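Brembridge Extends Household Handling Collection

The manipulation group at Brembridge has completed the first stage of its household handling collection, and the second stage opened in February. The program gathers examples of people picking up, turning and setting down ordinary items, which are then used to train the Gidum learning system. The first stage produced 1,944 accepted recordings from 13 operators.

Selina Aebischer, who leads the program, has asked that the second stage give more weight to soft and awkward items. Rigid boxes and cups are well covered – bags, garments and folded cloth are not. Each operator will now complete five sessions, and recordings in which the item leaves view for long periods will be returned for repetition.

Hsin-yi Tsai will continue to review incoming recordings and may be contacted with questions on labeling.

Soft items change shape as they are held, and the system needs to meet them in many positions before it can plan a reliable grip. Operators therefore work with hand-held grippers, one of them carrying a square black-and-white marker on top, and a crumpled black item with a strap loop is a fair instance of what the new list calls for. Written guidance for these items will be issued to all operators before the next session. 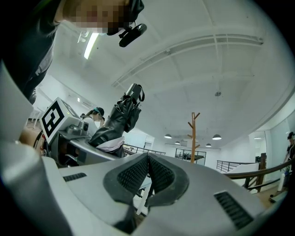

Related items
Mulirex joins the shared data agreement
Revised labeling guide for operators
Mühlbauer workshop: nine places remaining

This site uses cookies to improve your visit. By continuing, you accept our cookie policy.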